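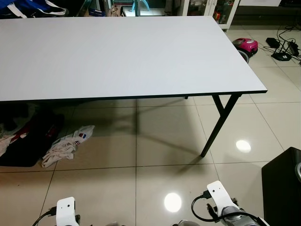 Skelldale Practice List
Subject: Re: Draft practice note on floor-level retrieval in furnished rooms, clause 13
From: Juniper Holloway
Date: 2021-12-12

Dear members,

I write in reply to Renato Montecinos, whose message on clause 13 raised points that the drafting group considered at its last meeting. His message is quoted in part below, with the group's response after each passage. The response has been agreed by the drafting group but has not yet been put to the full list, and members remain free to object to any of it.

For those who have joined since July, the practice note covers two-armed mobile machines that retrieve soft items from the floor of ordinary rooms, including from beneath tables and desks. It applies to supervised operation only. The present draft was prepared from the older Cleleck guidance, which assumed a fixed arm at a bench and says very little about floors.

Renato Montecinos wrote:

> Clause 13.1 requires the operator to "establish a clear working
> floor" before the arms are enabled. I do not think this can stand.
> In the rooms our members work in, the floor is the work. If every
> bag and shirt must be lifted before the machine is enabled there is
> nothing left for the machine to do. I would ask the group to say
> which items are to be removed and which may stay.

The group accepts this. The phrase was carried over from the Cleleck text and was never suited to retrieval tasks. We propose to replace 13.1 with the following:

13.1 Before the arms are enabled, the operator shall inspect the floor within reach of the machine and along its intended path, and shall sort what is found there into task items, fixed items and hazards. Task items may remain. Fixed items shall be entered on the room sheet. Hazards shall be removed, covered or fenced off.

13.1.1 Power cables, adapters and multi-outlet boards lying on the floor are hazards for the purposes of this clause, whether or not they are energised. Where they cannot be moved, the path shall be set so that neither the base nor the arms pass over them.

13.1.2 Wheeled appliances, such as vacuum cleaners, shall be treated as hazards unless secured against rolling.

The drafting group discussed at some length whether stools and other light furniture belong under fixed items or hazards. A light plastic stool will move if it is touched, and the room sheet is then wrong. The text above leaves the decision to the operator. We would welcome comment from members with experience of small rooms, where removing every stool may simply shift the difficulty to the doorway.

> On 13.2, the clearance figure. The draft gives 940 mm from the
> floor to the underside of the table. Plenty of ordinary tables are
> lower than that. Was this a misprint? We measured ours and would
> be excluded from every room on our list.

It was a misprint of sorts. The figure of 940 mm was the proposed limit on forward reach and was placed in the wrong row of the table. We regret the confusion. The drafting group does not propose any minimum height for the underside of a table. It does propose to retain a limit on how far a gripper may travel beneath one, and on reflection prefers the shorter distance of 875 mm, measured horizontally from the front edge of the top. Beyond that distance the forearm segments are themselves under the furniture, and the operator's view of the elbow and the cable is poor.

13.2 No part of a gripper shall travel more than 875 mm beneath a table or desk, measured from its front edge. Items lying further back shall be brought forward by hand.

13.2.1 Folding legs and diagonal braces shall be recorded on the room sheet individually. It is not sufficient to record the outline of the tabletop.

The second of these answers a separate comment from a member using the Braltov base. A brace that slopes inward from the foot occupies space that a simple outline does not show, and a gripper approaching from the side at low height will meet it well before it meets the edge of the top.

> My main concern is 13.4. It says cables serving the grippers
> "shall be restrained along their full length". On our machines
> there has to be a service loop at the wrist or the cable will
> fail inside a month. The clause as drafted asks us to damage the
> equipment. Loops are good practice and the note should say so.

The group is divided here, and I shall set out both views.
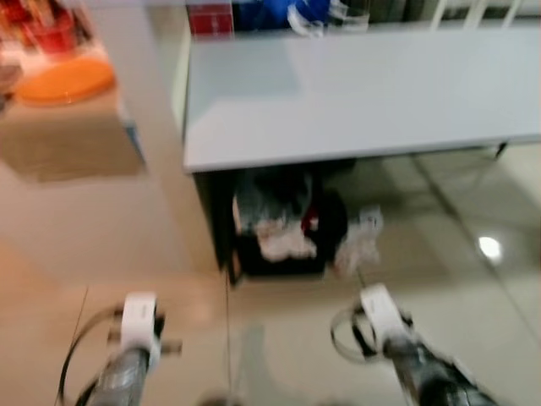

Juniper Holloway

The first view is that Mr Montecinos is correct and that a loop near the gripper is necessary for rotation. A cable tied hard along the forearm transfers every turn of the wrist to the connector. The members who hold this view would strike out "along their full length" and require only that the loop be fastened at both ends.

The second view is that a loop which is harmless at bench height is a different matter near the floor. With the arms lowered to reach below a desk, the lowest part of the loop may hang just above the tiles, where it can pass over a bag strap or the handle of a plastic bag. The operator, who is attending to the fingers, may not notice. The members who hold this view accept that some slack is needed but wish to see a sleeve, or a limit on how far the loop may stand off from the arm.

We have drafted a compromise for comment:

13.4 Cables serving the grippers may be formed into a service loop where rotation requires it. The loop shall be fastened at both ends. With the arm in its lowest working posture, the loop shall not touch the floor and shall not hang lower than the gripper fingers.

13.4.1 Where the task items include bags with straps or handles, the loop shall be sleeved.

Mr Montecinos will see that this does not place a figure on the size of the loop. One was proposed and withdrawn, as the arms in use among members differ too much for a single value to be fair.

> Last, 13.6 on pictures. Asking for a sharp image before every
> approach is fine on paper. The head camera is moving whenever the
> base is moving. Do you want us to stop each time?

Yes, and the group was unanimous. An image blurred by motion may be kept as part of the record, but it should not be the one on which the operator decides where to close a gripper. Under a desk the difficulty is greater. Dark cloth in a dark recess has very little visible edge even when the camera is still. Polished tile adds a further complication: the reflection of a ceiling light can be bright enough to draw the exposure down, and the furniture itself is mirrored faintly in the floor. The clause will therefore read:

13.6 The base shall be stationary, and the head camera settled, before an approach beneath furniture is authorised. The operator shall confirm from the settled view that both grippers are open and empty and that the item to be taken can be distinguished from those lying against it.

13.6.1 On glossy floors the operator shall identify light reflections in the view before the first approach and shall, where practicable, reposition the base or dim the light responsible.

There remains the matter of ownership, which Mr Montecinos did not raise but which arose in eight of the other responses. Soft items in a heap beneath a table may be rubbish, washing, or somebody's coat and bag. The machine cannot settle the question, and a tidy-looking pile is no guide. The group proposes that a person responsible for the room be asked before the first retrieval, and that closed bags be lifted whole and never opened or emptied by the machine. This would become 13.7. The wording is with Gezer members at present, as they have a similar rule in their own site procedures and have offered it for adaptation.

Comments on the clauses above should be sent to the list and not to me directly, so that all members may see them. Please quote the sub-clause number and give replacement wording where you can. Photographs of room layouts are welcome, provided that the person responsible for the room has agreed.

I thank Mr Montecinos for the care he has taken with the draft.

Yours faithfully,
Juniper Holloway
For the drafting group, Skelldale Practice List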